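Home > Painting and Decorating > Interior Color

Pale lavender paint looks gray in my sewing room - repaint or live with it?

Asked by Natália Cordeiro, 10 February 2024

Hi all! I finally got to paint the little back bedroom I use for sewing (it was beige for years and I was so sick of it). I picked a very pale lavender from Wudano, took the chip home, taped it up, loved it, bought the paint and did two coats. On the first morning it was so pretty I sent pictures to my sister. By dinner it was gray. I mean office hallway gray. My husband came in and asked when I was going to start painting!!

The room is 12 feet by 8 and has one window that faces north. Ceiling is flat white, trim is an older creamier white that I didn't touch, and I have a big white cutting table that takes up most of the floor. The ceiling light has two bulbs in it and I have no idea what kind, they came with the house.

So do I go a shade darker? Do I change the bulbs? Or is lavender just a lost cause on that side of the house? I have most of a can left and would really hate to waste it. Also my mother is staying with us in March and I'd like to be done by then.

3 answers

Danish Tarar
Marked as helpful by the asker

Don't repaint yet! I did three rooms in pale purples and went through exactly this, and I repainted one of them for nothing.

Very pale lavender is mostly white with a drop of color in it, so anything you put near it pushes it around. With a big white top in front of it you're comparing it to real white all day long, and it can go either way on you.
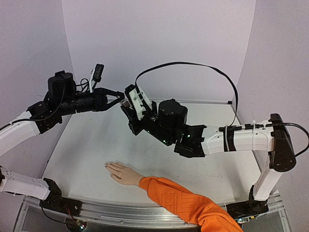 White tabletop, pale lavender walls on three sides.

That's a similar combination to yours, minus the window problem. North light is cool, and a pale purple has hardly any warmth in it to fight back. Then the sun goes down, your mystery bulbs take over, and if they're the yellow kind they cancel the purple (yellow and purple are opposites on the color wheel), and what you have left is gray. I'd bet money that's what you saw at dinner.

Pull one bulb out and read the base. If it says 2700K, try a neutral white one, somewhere in the 3500 to 4000 range, and look for a high color rendering number too. I have Teltetti bulbs in mine and they've been fine, but any decent brand will do. Swap both. One old and one new will drive you nuts.

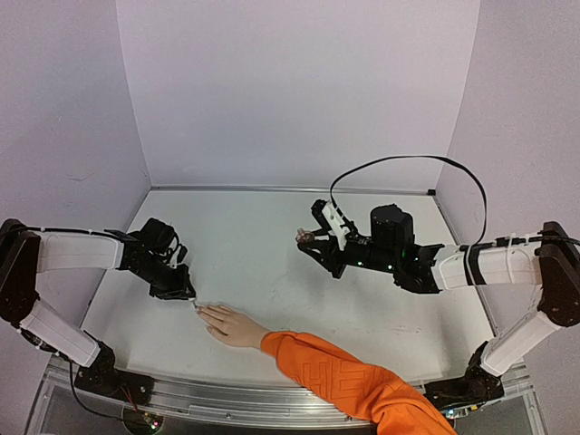
Once the bulbs are sorted, look at what else is in the room before you open another can. A wall this pale needs something with real color near it or your eye just decides it's gray and moves on. Curtains are the easy one, or a rug if you don't mind picking pins out of it. I like a warm color, and you don't need much - look at that orange sleeve against the lavender-gray walls, it's the first thing I see. A cushion on your chair in that kind of orange would do more than a third coat.

If it still bugs you after a week, then go one step darker on the same strip. And paint a big piece of poster board first, not the wall. Move it around, prop it behind the table, look at it at night.

Guest 86

just go white, you won't notice after a month. purple is for kids rooms imo

M. Baptista

Agree with Danish on the bulbs, but I'd look at the trim too. Cream next to lavender made mine look dirty, especially around the closet door. I did the trim in the same white as the ceiling and it cleaned the whole room up. It's a boring job, all that taping, but it's cheap and you get to keep your wall color.

Also how long did you wait before judging it? Mine shifted a bit as it dried and the can said to give it a couple of weeks to cure.

Comment from Natália Cordeiro:
Okay I checked and they ARE 2700K. Going to the store tomorrow. I think I'll leave the trim for now, my knees can't take it. And Guest 86, I'm 61 and I want my purple room, thank you!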